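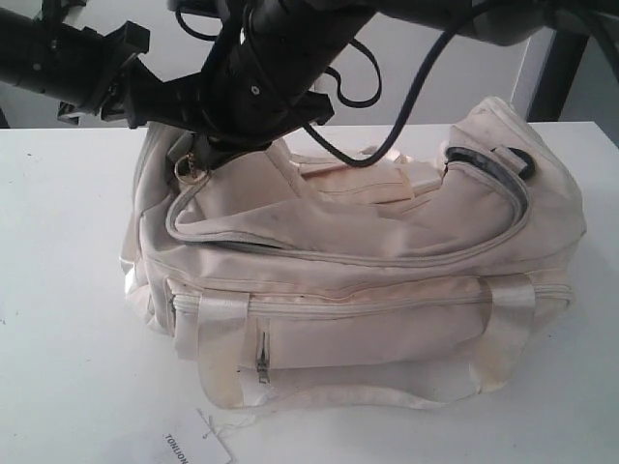
The Bag Desk at Ornavden

Hedvika Michalík had been mending luggage for longer than Ornavden had been paying her to do it, and she had opinions about handles. A handle, she liked to say, wants to be picked up, and everything else on a bag would just as soon be left alone. So on Monday she pulled her stool up beside the bench, set her tea where no elbow could reach it, and prepared to be unimpressed by the arm.

"It only has to get them onto the repair shelf," said Cheng-en Ho, who had written most of the program and had slept very little. "Pick it up, carry it over, put it down."

"By the handle," said Hedvika.

"By whatever it can find."

She thought of the cream duffel, with its smudged seams and its straps in a heap, and of all the places on it where a person's hand would never dream of going. She had a niece who carried her schoolbag by the zipper, and the girl had turned out fine, so perhaps there was hope -- but she kept that to herself.

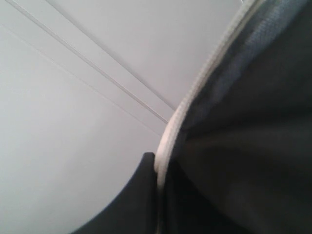
They stayed at it until well past six, the two of them, sharing the last of the plum cake out of its paper. Cheng-en wanted 100 tries before he would call it anything. Hedvika told him that in her first month she had ruined 2 good suitcases and cried in the stockroom over both, and old Crenshaw had only handed her a fresh needle and asked if she wanted the radio on.

"So you think it'll learn?" he asked.

"I think it's slow, and it has no manners," she said, brushing crumbs into her palm. "So was I. Show me that last one again."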